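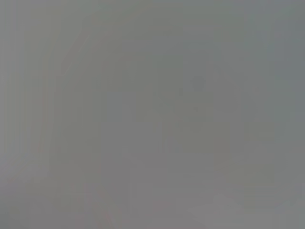 Belmiro Falcão, head of football operations, Stotton Football Club

Print | E-mail this page

Players and an assistant coach wanted, Stotton FC

We need bodies. Preseason starts in February and the reserves list is short, very short in the ruck and across half back. If you played juniors and drifted off, come back. If you never played at all, come anyway and we'll sort you out.

Training 6:30 p.m., twice a week, Praltby Oval, far side gate. Bring boots, mouthguard, water. Showers work again.

Also looking for one assistant coach for the reserves. Paid, 4000 for the season, in 4 installments. Not a fortune, we know. You would report to senior coach Pylyp Palamarchuk and run the midfield group, plus the bench on game day. Level one accreditation prefered, or be willing to get it before round one. Must be able to make away games. Longest trip is 40 minutes.

Players: fees are 20 a week, or talk to me if thats a problem. Jumper supplied, shorts and socks are on you. Over 16s only for reserves, under that see the junior club, different people, different form. Transfers from another club need the clearance in before you can play, so start early please. Last year two blokes sat out until round three waiting on paperwork.

To apply for the coaching job send a page on where you've coached and a phone number for someone we can call. No long cover letters. Players just turn up, or e-mail first if you want the gate code.

Belmiro

We use cookies to remember your settings. Accept | More info

Related items
Yatsenko re-signs for two more seasons
Undivov stays on as jumper sponsor
Praltby Oval parking changes
Draft fixture, seniors and reserves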